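Ratcombe and Curnach on the same weekend, who blinks?

Posted by Flynn Faulkner, Thu 5 June

So both distributors have now confirmed it. Ratcombe and Curnach open on the same Friday in February, and neither side is moving. Ratcombe gets 1438 screens and Curnach gets 1000. I think Curnach should have gone two weeks later. Both are after the same family audience and there isn't enough of it in February.

duggan_fan
Disagree. Curnach is a comedy with a dog in it, Ratcombe is a two and a half hour period drama. My kids will not sit through Ratcombe. Different crowd completely.

Flynn Faulkner
The trailer sells it as a family film though. Half term as well.

reelbadluck
Screens don't mean much. Veltadus opened on 1577 and was gone in three weeks. Word of mouth did for it.

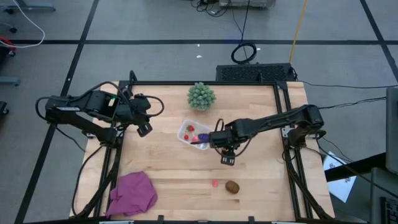
Re: who blinks?

Tymofii Kravets
Veltadus was a bad film, so I wouldn't use that one. The better comparison is Duggan, which opened against a bigger title and still did well because it had the evening shows. If Curnach only gets matinees it is in trouble. My local has put it on at 11 and 2 and nothing after that.

duggan_fan
Mine has it at 5.30 too. Depends on the chain.

reelbadluck
Duggan was good, fair point. But I paid to see Veltadus twice and I'd do it again.

Tymofii Kravets
Twice?

Flynn Faulkner
Has anyone seen what the lead in Ratcombe said about the clash? He was asked on the radio and said there is room for both and he will be buying a ticket for the other one. They always say that.

duggan_fan
What else is he going to say? I thought he was polite about it.

matinee_mo
I have a pass at 30 a month so I'll see both. Curnach on the Saturday, Ratcombe on the Sunday if there are seats left. I still think one of them will shift before Christmas.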